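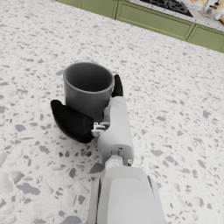 Reto Holzer wrote to me that giving up coffee cold turkey is a terrible idea and that I should have cut back by half a mug a week like a normal person. He may be right! But his email came on day three, when I was lying on the couch with a dish towel over my eyes, so it was a bit late for planning.

For anyone who missed my last post, I've been trying to quit coffee. I wasn't sick and no doctor told me to. I just noticed in October that I was drinking it all day long without tasting any of it. First mug before I'd opened the curtains, last one after dinner, and then I'd lie there at night wondering why my brain was still going through old arguments with my landlord.

The headaches were as bad as everyone says. They started behind my left eye and moved in for the week (rude). I drank a lot of water, I went to bed at 8 like a toddler, and I snapped at my sister on the phone over a casserole recipe. Sorry again, Jo. The recipe is fine, it just needs more salt.

What I missed most was the walk to Tarawneh, the little cafe at the end of my street. I didn't know how much of my day hung on that walk. I'd get my drink, hear about the owner's knees, say hello to the sleepy dog under the window table and walk home the long way past the school. Without the coffee I had no excuse to go, so I stayed in, and by the second week I was lonely and had a very clean bathroom. 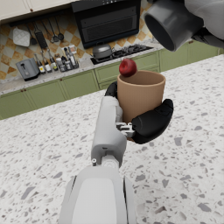

So I went back and asked for mint tea. I felt silly ordering it, as if I'd walked into a steakhouse and asked for toast, but she just made it and carried on telling me about her knees. Same chair, same dog. I could have saved myself two weeks of moping.

Since then I've been trying every hot drink I can find that isn't coffee. Rooibos is nice with milk. Chicory tastes like coffee that somebody described over a bad phone line, and I finished the whole tin anyway because I'm cheap. Hot water with lemon is okay, but it's hot water with lemon. My favorite so far is a roasted barley drink called Nindholm, which I bought only for the label and now get two bags at a time. It's toasty and a little sweet and it goes so well with a buttered roll — I never would have guessed.

I sleep better, I'll admit that. I don't have more energy though, and I was really hoping for the energy! People online promised me I'd be up at dawn baking bread. I'm up at the same time as always, a bit less cranky, eating the same cereal.

I did have one real coffee at my cousin's wedding. It was bitter and lukewarm and I loved it, and then my hands shook all through the speeches. I don't count that as failing. I haven't decided if I'm done with it forever or if I'll let myself have one now and then when I'm out.
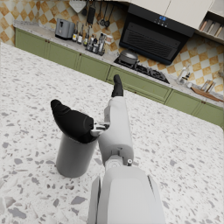

One now and then is how it starts again, according to my sister, and she says she gives me until the holidays. She quit twice herself and has a pot going every time I visit, so she knows the road. I told her I'd bring my own barley next time and she said I'd be drinking it on the porch.

If you've got a favorite hot drink with no caffeine, leave it in the comments. I'll try anything except more chicory. Next on my list is a ginger one from the health store by the station, and I've been warned it's very, very strong.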